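Inicio Relatos Taller Archivo Contacto

El codo de Paul

Última actualización: junio
Lectura: 3 minutos

El codo volvió a fallar a las seis de la tarde. Shafiq Sivakumar oyó el chasquido desde el fregadero y no se dio la vuelta hasta terminar de aclarar la taza.

—¿El engranaje? —preguntó.

—La correa —dijo Sunil Matubbar—. Ha saltado dos dientes.

El brazo se llamaba Paul por la caja de galletas en la que habían llegado los primeros tornillos. Ocupaba media mesa del fondo del taller Hamness, un bajo con dos ventanas a la calle y una persiana que se atascaba en invierno. Pagaban 70 euros al mes entre los dos, luz incluida, y tenían derecho a una estantería.

Sunil aflojó el tensor. Los motores eran Bronano, comprados de segunda mano, y uno venía con el eje un poco rayado. Shafiq había querido devolverlo en marzo. Sunil lo montó en el codo sin decírselo y desde entonces ninguno de los dos sacaba el tema, aunque los dos miraban el codo antes que ninguna otra cosa.

—Podemos seguir en Cestum —dijo Sunil—. Ahí no se rompe nada.

—Ahí no pesa nada.

—Pesa lo que tú le pusiste.

Era verdad. Shafiq había medido cada pieza en la balanza de su cocina y había pasado los números al simulador una noche, con la libreta apoyada en el fregadero. Para el antebrazo había escrito 214 gramos. Después habían cambiado la tapa por otra más gruesa y nadie había tocado el número.

Se sentó delante del ordenador y abrió el fichero. Sunil siguió con la correa. En la calle alguien intentaba aparcar una furgoneta y otra persona le daba indicaciones a gritos. Shafiq buscó la tapa en la estantería, la pesó con el último tornillo puesto y volvió a la silla.

—¿Cuánto? —dijo Sunil.

—Más.

—¿Cuánto más?

—Bastante. Con lo de la muñeca, 98.

Sunil dejó la llave encima del trapo. Se quedó un rato mirando la correa, que ya estaba bien, y pasó el dedo por los dientes como si buscara otro fallo.

—Entonces no era el motor —dijo.

Shafiq no contestó. Escribió el valor nuevo, guardó y lanzó la simulación. El ventilador del ordenador subió de vueltas. La pared de Cestum la había hecho Sunil, baldosa a baldosa, con los colores del baño de su abuela tal como él los recordaba: oliva, gris verdoso, un marrón tirando a malva y un naranja que a Shafiq le parecía excesivo. Habían discutido por el naranja. La abuela, consultada por teléfono, dijo que el baño siempre había sido azul.

La idea era que Paul aprendiera a acercarse a una pared sin golpearla. Más adelante llevaría una esponja, o una espátula para las juntas. Habían hecho una lista de cosas que podría llevar y la lista estaba clavada junto a la puerta, debajo del horario de la basura.

—Baja la velocidad —dijo Sunil.

—Está al 10 por ciento.

—Pues déjala ahí.

Acercó un taburete y se sentaron los dos delante de la pantalla. Con el peso nuevo, el hombro tardaba más en responder. Shafiq anotó la hora en la libreta y debajo escribió «codo», y lo subrayó. Luego puso la vista de la muñeca, que era la que prefería Sunil, y paró la ejecución para leer los valores del hombro.

—El motor lo habría devuelto igual —dijo Shafiq.

—Ya lo sé.

—Por la raya.

—Que ya lo sé. Tendría que habértelo dicho en marzo.

La furgoneta se había ido sin aparcar. Sunil se levantó, bajó la persiana hasta la mitad y encendió el flexo de la mesa.

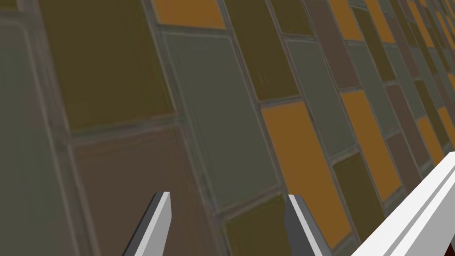 —El par del hombro va alto —dijo Shafiq, y le pasó la libreta para que copiara él los números—. Mañana le quitamos la tapa gruesa.

Sunil los copió despacio. Después buscó la tapa vieja en la caja de galletas y la dejó junto al teclado.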